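Community Plantings: Soil, Water and First-Year Care
Session 4 handout
Instructor: Ulises Bravo
Practical section: Fermín Iturra

Read this before the practical. Bring gloves and a trowel, and wear shoes you don't mind getting muddy. We meet at the Stollstead gate at 9:30 and walk over together.

1. Where we are in the course

Last session covered site choice and sun mapping. You should have a rough map of your own site with the sunny and shady parts marked for morning, noon and late afternoon. If you haven't done it, do it before the practical. Group plans are due at the end of Session 6.

2. Reading the soil

Dig a hole as deep as your trowel blade in two places, one near a path and one well away from it. Soil beside a path is nearly always more compacted, and plants put there will struggle unless it is loosened first.

Squeeze a damp handful. Sandy soil falls apart when you open your hand. Clay holds its shape and can be rolled into a ribbon between thumb and finger. Loam holds together and then crumbles when poked. Most of the plots at Stollstead are clay with a thin layer of old mulch on top.

For the jar test, fill a straight-sided jar one third with soil, top it up with water, add a pinch of dish soap, shake hard and leave it until the next day. Sand settles first, then silt, then clay. Mark the layers on the glass and write the date on the lid.

Do not add sand to clay. Add compost, two inches spread over the surface and forked in, and repeat each fall.

Any site near an old building or a busy road should have a lab test for lead before food is grown there. This applies to raised beds too if people will be kneeling or digging in the ground around them.

3. Water

New perennials need a deep soaking more than they need frequent sprinkling. Water at the base of the plant, early in the day. Push a finger into the soil to the second knuckle – if it is dry at the tip, water.

Work out your hose distance now. The Tapia bed failed in its first summer mostly on this point. It was well planted, with 247 plugs in the ground by the end of spring, but the nearest tap was on the far side of a parking lot and the watering rota fell apart in July. Ulises will go over the records in class. Look at which species came through anyway: the asters, the mountain mint and most of the little bluestem.

If your site has no tap, plan for a rain barrel and say in your group plan who has permission to connect it to the downspout.

4. Spacing and planting depth

Use the mature width given on the plant tag and space from center to center. For small plugs, 12 inches apart suits most of the species on our list. Taller plants go at the back of a bed seen from one side, or in the middle of a bed seen from all around.

Set the plant so the top of the root ball is level with the soil. Loosen circling roots with your fingers. Firm the soil by hand, never with your boot, and water before you mulch. Keep mulch off the crowns.
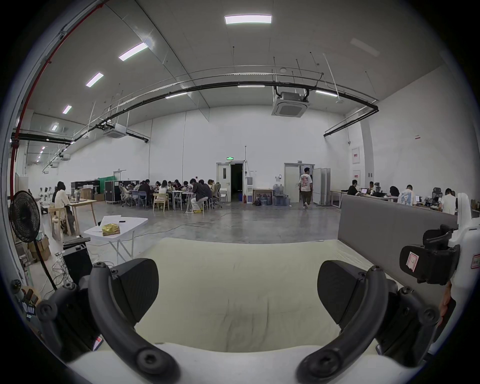 Fig. 1. Gripper fingers, cushioned surface and pedestal fan, indoors.

5. First-year care

Weed every week for the first 14 weeks. Small weeds come out whole; large ones bring your plugs up with them. Learn the seedlings of what you planted so you don't pull them. Fermín has a tray of labeled seedlings to look through during the break.

Don't fertilize in the first year. Leave stems and seed heads standing through the winter and cut them back in early spring. If neighbors complain that the bed looks untidy, a mown strip along the edge and a small sign usually settle it.

Losses of up to a fifth of the plants are normal. Replace them in fall, and don't wait for the following spring.

6. Terms to know

Crown: the point where stems meet roots.
Plug: a young plant grown in a small cell tray.
Hardening off: getting indoor-grown plants used to outdoor conditions over a week or more.
Friable: crumbly, easily worked.

7. For next session

Finish the jar test and bring your layer measurements.
Choose eight species from the list and note the mature height, width and bloom time of each.
Write one paragraph on how your site will be watered in August, with names.

Late work goes in the box by the tool shed. Questions about plant orders go to Fermín, everything else to Ulises.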